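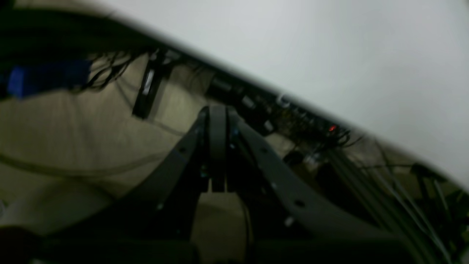 Wrist camera view past the open gripper, with the underside of the bench and its wiring behind.

Routing power and signal under the bench

Part 4 of the Drindileck arm build. Posted 8/1/24 from the Sillden shared workshop.

With the arm bolted down and homed, the cables can be moved off the work surface. Do this before mounting the camera permanently. A loose cable that reaches the gripper will be pulled out by it sooner or later, usually at the connector.

You will need:
Adhesive cable clips, 40
Hook-and-loop tape
Short wood screws
A pilot bit with a depth stop

1. Shut down the controller and unplug the supply at the wall. Check that every indicator is off.

2. Mark one line along the underside of the bench, parallel to the rear edge and 106 mm in from it. All modules go on this line. Drill the pilot holes with the stop set to half the thickness of the top.

3. Mount the motor driver first, then the USB hub, then the fuse block. Leave a finger's width between housings for air.

4. Run the long cables down one side as a single bundle, taped every 366 mm. Keep motor leads and encoder leads in separate bundles – they may cross, at right angles only.

5. Support the power adapters. An adapter hanging by its own cord loads the plug and swings when the arm stops hard. A strap screwed to the bench is enough.

6. Leave a service loop at the base joint. Turn the arm by hand to both limits and watch the loop. If it goes tight at either end, add slack and repeat.

7. Restore power and jog the wrist at low speed with the camera stream open. Tip it toward the bench edge and look for strands hanging into the work envelope. Motion blur is normal at the default exposure; stop the arm before judging clearances.

The Zacharopoulos bracket from Part 3 needs no changes. On the narrower Brirnasstead bench, move the line in step 2 forward until the fuse block clears the rear leg.

Next: Part 5, camera calibration.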